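Toaster oven cooks wanted for the Skareo small kitchen study

Do you make half your dinners in a toaster oven? We'd love to hear from you! Skareo is writing a free handbook on countertop cooking for people in studios, dorms and rented rooms, and we need home cooks to try the recipes and tell us what's confusing.

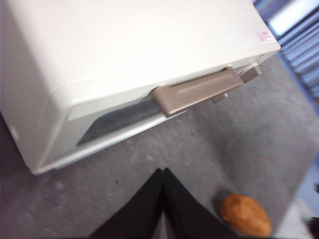 You'll get three recipes to cook in your own kitchen, at your own pace - a tray of roasted vegetables, a small fruit crumble and a very good cheese toast. Any make of oven is fine, old or new, as long as it has a door you can see through and a rack inside.

After each recipe you fill out a short form. Tell us if the dials made sense, if the handle was easy to grab and how cleanup went. Messy notes are welcome!

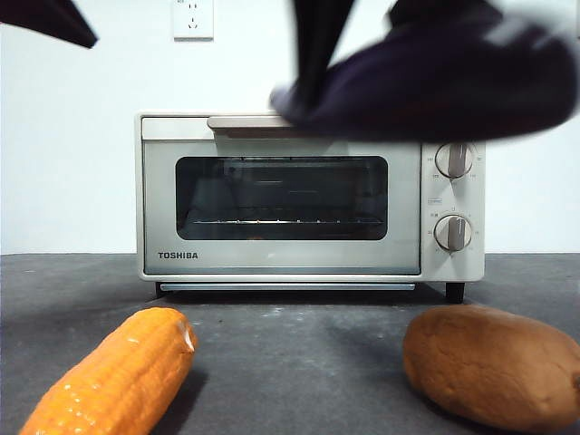 We have room for 162 cooks, and beginners are just as useful to us as old hands. You need to be 18 or over. Groceries are paid back when you send your receipts.

To join, write to Mercy Massawe at Skareo by 2026-01-24 and tell us what you cook most.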